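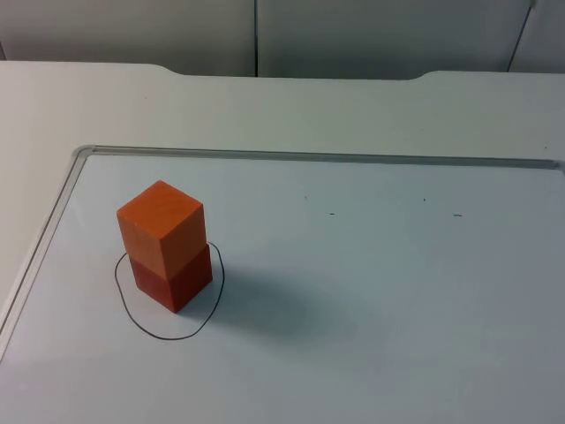
How far up does the arm need to go after letting go of the top cube?
Straight up until the fingertips clear the cube, plus 12 mm, and only then sideways.

August 6, 2020

Notes from the shared workshop, arm on the Pelkonen bench. Stacking routine, two cubes, one on top of the other.

The last set of notes stopped where the arm could pick a cube and put it back down. Stacking uses the same moves, with a second height for the release. I had been storing both heights as plain numbers in the program and changing them by hand. They are now worked out from one value, the height of the board surface, so when the board gets moved or shimmed there is only one thing to measure again. The file is stack_b in the Borow folder. The old one is still there, please leave it alone until I have copied the speed table out of it.

Order of moves as it stands:

Open fingers, go to the point above the pick position.
Down slowly, close, wait.
Up to travel height.
Across to the point above the target, down to the release height.
Open, wait, straight up, home.

The wait after closing was 2000 ms in the old program. I left it at that for the first runs so I could watch, and will bring it down later. The wait after opening matters more. With it set too short the arm starts to rise while the fingers are still parting, and the top cube gets dragged. I tried it with the wait removed altogether and the cube came up with the fingers and fell over the side. Put it back.

Release height: I had been letting go with the upper cube already pressed on the lower one. The joints push back a bit when that happens and the error light came on twice. Raising the release by 2 mm cured the error light. The cube now drops that last bit and lands slightly off square, which I can live with for two cubes. For three I would want to do it properly, probably by lowering until the motor current rises and stopping there. Kosico's controller can report current, but I have not tried reading it during a move.
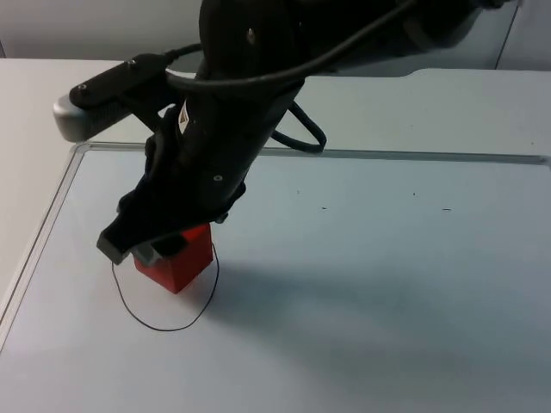

The other thing that took up time was the approach. If the hand comes in at a slant, one finger reaches the cube before the other and pushes it along. I added a point directly above the cube and made the last part of the descent follow the line of the fingers at a quarter of the normal speed. It is slow to watch. It also means a cube placed a little out of position gets nudged to the middle as the fingers close, so the start position does not have to be exact.

The target is marked on the board in marker pen. The program knows nothing about the outline, it is only for whoever puts the lower cube out by hand. Please don't wipe it off. If it does get wiped, jog the arm to the saved point called B-low and draw round wherever the fingers come down.

Cabling still needs doing. Any slack on the forearm has to be enough for the wrist to turn fully both ways, but not so much that it can catch. Clustix clips are in the second drawer, the small size. Check the full wrist turn by hand with the power off before fixing anything down.

To do:

Copy the speed table, then delete the old program.
Shorten the wait after closing, in steps, and write down where it starts to slip.
Try release at 5 mm with a softer opening speed, for comparison.
Clip the cables.
Read motor current during a slow descent and save the log, even if it looks like rubbish.

Arm left at home position, controller off, key back on the hook.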